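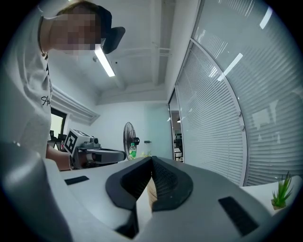

Does descaling tablet brand matter for a kettle?
Very little, as far as I can tell. Most of them are citric acid with a nicer box. A bag of plain citric acid from the baking shelf does the same job for less, and you can smell when it needs another rinse.

Do magnetic water softeners work?
I have yet to see a test that convinced me. Duyên Dương in Prumness clipped one to her mains pipe and kept the old kettle going for two years. Her element furred up just as it had before. The seller told her to wait longer.

My neighbour swears by his. Is he lying?
I doubt it. People who fit a gadget also tend to start wiping the taps.

Is hard water bad for me?
The usual advice is that it's fine to drink. Be wary of anyone who answers this with a leaflet and a price list.

What about the Selelard filter jug?
It made our tea look better and I couldn't taste any difference. The cartridge is meant to last two months. Ours was letting scale through well before that, and Stodirville water is not the hardest going.

Should I pay for a proper softener?
Maybe, if you own the house and mean to stay. Sơn Lại was quoted 1535 pounds fitted, then almost half that by a second firm for what looked like the same tank. Get the salt costs in writing. Keep one unsoftened tap in the kitchen.

How do I find out how hard my water is?
Put your postcode into your water company's website. It costs nothing. A salesman's test strip is also free, but he brought it.

Can I use vinegar on chrome taps?
Watered down and rinsed off quickly, I'd risk it. Leave it off stone worktops altogether.

Last changed June 2, 2025.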